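March 2022, notebook, bench side

Second try at the cold brew question, and I'm writing it down properly this time so that Anoma doesn't have to decode my sticky notes again (sorry, Anoma, I know the last batch looked like a ransom letter). We're still trying to settle which of the two roasters we should order from for the tasting in June, and whether the long soak is worth the fridge space it eats.

The beans are the Fuleck medium and the Grilari dark, both opened fresh. I ground 90 grams of each on the coarse setting, the one with the dab of nail polish on the dial, and poured 600 grams of filtered water over each. I stirred them with the long spoon until the dry clumps on top gave up, which took longer with the Grilari. It floats like cork! I think there's still a good deal of gas in it, and I probably should have let the bag sit open for a while before I started. Next time I'll try wetting it with a small splash first and waiting before the rest goes in, the way Clive does with his pour-over.

Both went in the fridge overnight, on the lower shelf, lids on. I strained each one through the cloth and then through a paper filter, and the paper step was miserably slow, as ever. Clive Lambert wandered by while I was standing there holding the dripper and told me I could skip the cloth altogether if I'd only let the grounds settle. I've written that down here mostly to be polite, but I may try it on a day when I have more patience than I had this morning. 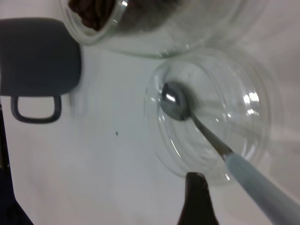 *The gray mug and a clear glass jar on the white table.*

Now for the tasting. The Fuleck came out sweet and rather gentle, with something like raisin at the end, and I liked it best cut with an equal amount of water. Anoma Hettiarachchi liked it stronger than that and said mine tasted like the memory of coffee, so we'll have to agree on a ratio before anyone else gets a cup. The Grilari was heavier, lots of cocoa, and a bit ashy once it warmed up. With milk the ash mostly went away, and I'd happily drink it like that all summer long.

We also warmed a little of each in the small saucepan, just out of curiosity. The Fuleck held up nicely. The Grilari went flat and sort of woody, and neither of us finished it.

One thing that bothers me: the Fuleck had a faint papery taste on the first sip that I couldn't find again on the second. I didn't rinse the filter for that one and I did rinse it for the other, so it isn't a fair comparison, and I'm cross with myself about it. Rinse both! I've put a note on the filter box.

Still to do:

- Repeat the Fuleck with a rinsed filter, same grind, same water.
- Try 4 hours on the counter against the overnight soak in the fridge.
- Ask Druvier whether they still sell the finer cloth, ours is getting thin along the seam.
- Find the lid for the tall bottle.

There's Fuleck left in the fridge door with a strip of tape on it. Please help yourselves, but leave me 2 small glasses' worth, I want to taste it again tomorrow when it's had another night.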